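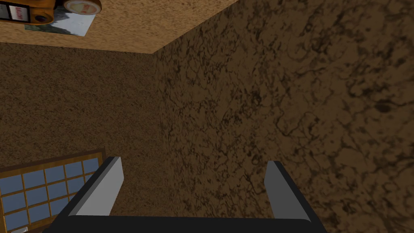 Three weeks of pretend kitchens

I promised a few of you in the comments that I would write up how the collecting is going, and then I let most of December slide by without doing it. So pour yourself something warm, because I have a lot saved up and I have never been good at keeping these short!

For anyone new, I spend my evenings and a good part of my weekends driving a simulated robot around simulated houses and saving what it does, so that a learning system can study the recordings and (we hope) pick up the same skills. The robot has two arms with a gripper on each. The project is called Gesstead, and it is small, and I love it more than is probably reasonable. The houses are all made of numbers, which means I can make a terrible mess and have it all put back with one key. If only my own kitchen worked that way.

The goal for this round was 3000 saved runs, and last night the counter went past it. I sat there grinning at the screen like I had won a pie contest.

Now, a saved run isn't the same thing as a good run, and that is where most of my time goes. Each run has the views from the grippers and the view from up by the head, plus the list of every joint position along the way. I go back through them with my tea and decide which ones stay. When I started I thought I would keep only the smooth, pretty ones, where the arm goes straight to the thing and does what was asked. Those are lovely to watch. But a system that has only ever seen lovely runs has no idea what to do when it ends up a hand's width off to one side, and believe me, it will end up a hand's width off to one side. So I have been keeping a good many of the clumsy ones too, as long as I got myself out of trouble in the end.
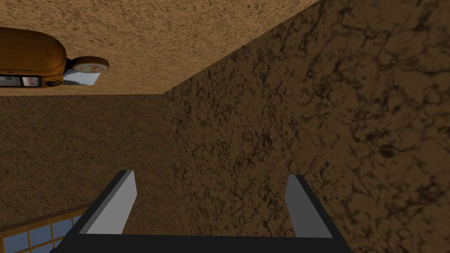

The gripper views took me the longest to make friends with. When you sit and think about a room, you think of it with the floor at the bottom and the ceiling at the top, and the gripper couldn't care less about any of that. The wrist turns and the whole house turns with it. Walls run off at a slant, windows end up down in the corner, and for the first few days I felt a bit seasick and had to take breaks with crackers. I thought seriously about rotating all of it upright before saving. I even wrote the little script for it. Then I read back through my own notes and decided against it, because the system is going to be looking out from that same wrist when its turn comes, and it may as well get used to the view early. The script is still sitting in a folder and I can't bring myself to delete it.

You do learn to read those views after a while. I look at the two fingers first, always, and how far apart they are, and only after that do I look at what's between them. A lot of a run is just travel, with the fingers open and nothing there but wall. I used to trim all of that off to save space. These days I leave some in, partly out of laziness, and partly because getting from one place to another is something the system has to learn as well, and I had managed to cut out nearly every example of it. That was a humbling afternoon.

A word about run 1023, which has become something of a household name around here (my household, which is me and a very old cat). It was labeled as a cabinet run, and it was a fine cabinet run, only I had pasted in the instruction text from the one before. So the recording said one thing and the words said another. I found it by pure luck, then went looking and found the same mistake in every run from there up to 1029. Please, if you are doing this at home, write the instruction fresh every time, even when it's the same one. Say it out loud if you have to. The cat won't mind.

Cabinets deserve a few paragraphs of their own, though I'll try to hold myself to a couple. They are hard! A door isn't like a cup, where you close the fingers, lift, and go on with your life. It swings along its own path, and the hand has to go along with it or it slips off. Plenty of the cabinets in these houses have doors as plain as a sheet of paper, too, so picking out the edge you want to work with is half the job.

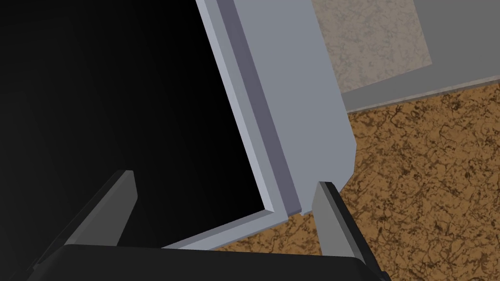

What has helped me most is slowing down near the edges. I cross the open part of the room at whatever speed I like and then, when a finger gets close to a door, I take it in tiny little nudges. It makes the runs longer and a touch dull to review, but the replays are so much cleaner. I also started mixing up where the robot begins, so that it comes at the same cabinet from the left one time and straight on the next. My early batch had it parked in nearly the same spot every time, and the first system I trained on those was a wonder from that one spot and completely lost from any other.

The insides of cabinets come out very dark in the gripper views, by the way. I went back and forth on adding more light and in the end left it alone. I may regret that. If any of you have tried it both ways I would dearly like to hear how it went, because trying it myself means collecting that whole batch over again and I am not quite ready to face it.

Then there are the head views, which feel like a vacation after all that wrist business. They can lean over a fair bit as well, but you get both arms and a decent piece of the room, with furniture in it, and you remember that you're in somebody's pretend living room. I check these last. If the head view and the gripper views don't tell the same story, something has gone wrong with the timing and the run goes in the bin, no matter how nice it looks. 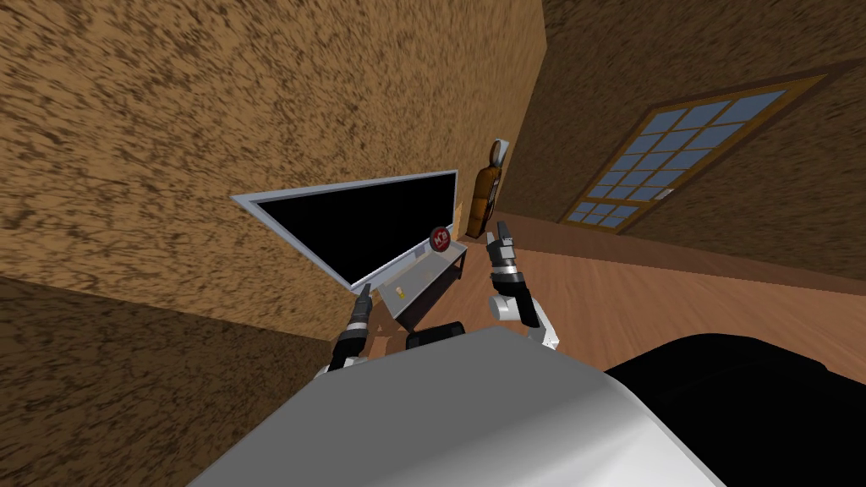
What comes next

I'm moving the whole pile over to Justgate for storage, now that my poor drive is over 90 percent full and has started making a sound I don't care for. After that I want to hold back a handful of rooms completely, so the system never gets to study them, and use those for testing. I should have set them aside at the start. I didn't, so now I'm going through the list and working out which rooms I've used the least.

I would also like to do a round with both arms working together, one holding a door while the other reaches in. I've tried it a few times just to see, and my hands get tangled at the controls in a way that would make you laugh. Maybe a proper foot pedal would help. I have one in a closet from my old sewing machine, and I've been eyeing it.

I'll put up the sorting notes once I've cleaned up the spelling. In the meantime, leave your questions below, and if you have a kind word about seasickness remedies other than crackers, leave that too.

Warmly,
Zavier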